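From: Flora Haldane
To: Adomley workshop list
Subject: Re: [adomley] Keeping the bench usable

On Wednesday, Ruaridh Halliday wrote:
> The bench in the end room has got away from us again. I spent
> most of the morning looking for a 2 m lead. Has anyone found a
> way of storing cables and clamps that lasts beyond a week? I'd
> rather not buy another cabinet if we can help it.
> Ruaridh

Ruaridh, yes, yes, yes! I've been waiting for somebody to ask this.

We went through the same thing at Dullelton last October and I've become a complete bore about it. Start with the cables. Get everything out on the floor, coil each one the same way (over-under, Iona Laing will show you if you ask nicely) and put a cloth tie on the end that plugs into the wall. Ours came to 169, and 53 of those went straight in the recycling. I can't tell you how good that felt.

Then the small connectors. These want shallow trays, the shallower the better, so you see the lot at once and stop buying doubles. Ishbel Urquhart sorts hers by colour, I do mine by number of pins, and we've agreed to differ.

Clamps are the easy bit – leave them out. We tried a drawer and they never went back in it. Now they live along a rail at the front of the bench, jaws shut, all facing the same way, and it looks lovely as well as being quick.

The other thing that helped was a strip of tape on the bench top for work in progress. Anything inside the tape stays put, anything outside it gets cleared at six. Laptops count, I'm afraid, Sakda!

I've got two spare trays and most of a roll of cloth tie if you want them. I could bring them over at the weekend and stay for a couple of hours to get you going. I really do enjoy it, so don't be polite.

Flora 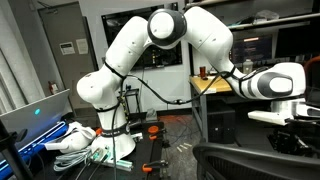

PS Keep any signs for the door short. Our first one ran to 216 words and we were still finding leads on the floor.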